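Sorting Snack Pouches and Food Packets Into Bins

by Tainá Pimentel

I love a bin. One open bin, a clear tabletop, and a messy cupboard turns into something you can find your lunch in! Flat packets are my favorite thing to sort, as they're light, they stack, and you get to see real progress in a few minutes. My own snack shelf takes me 30 minutes now, and that includes stopping to eat something.

What you need

A table you can clear completely
An open-top plastic bin, see-through or nearly so
A marker and some masking tape
A damp cloth and a dry one

Step 1. Clear the table

Take everything off, and I do mean the mail too. Wipe the surface down and dry it well. A pale surface is wonderful for this job (mine at home is dark, so I put down a big sheet of white board) and then every packet shows up right away, even the skinny little sauce ones that love to hide under a bigger pouch.

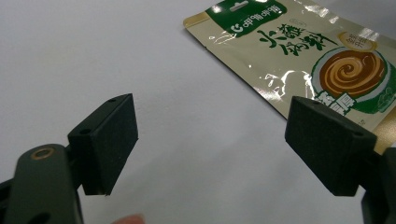
Bring the packets over a few at a time. If you dump the whole cupboard out at once you'll spend the afternoon pushing piles back from the edge. I learned that the hard way with a box of soup mixes from my neighbor Genivaldo Frota, and I was still finding them behind the radiator in June!

Step 2. Lay each packet flat, front side up

Give it a gentle press with your palm to move the contents away from the seams. Look at both ends for small splits, then check the date. Anything with a hole goes out. Anything close to its date goes in a separate pile for this week's dinners, and that pile is half the fun, because it more or less writes the menu for you.

If a label is in a language you don't read, the illustration will often tell you what kind of meal it is. Write a short name on masking tape and stick it on the top band, clear of the date and the cooking directions.

Step 3. Set the bin beside the packet

Put it on the side of your stronger hand, close enough that you don't have to reach. One hand steadies the packet, the other picks it up and carries it over. Keep the middle of the table for the packet you're working on, and leave the bin where it is once you've found a good spot.

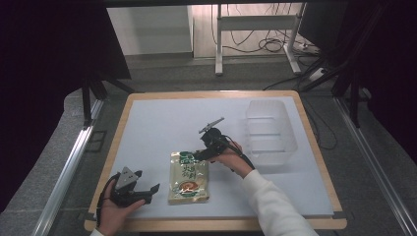
Step 4. File them upright

Stand the packets on their long edge, like records in a crate, tallest at the back. You want to be able to flip through with one finger. If they flop over, fold a piece of cardboard and slide it in behind the last one. Newest go to the back, oldest to the front.

Step 5. Label and put away

Tape a label to the short end of the bin and slide it onto a shelf at eye level. Heavy jars go lower down. When you bring home new packets, check the dates and file them before you put the shopping bag away.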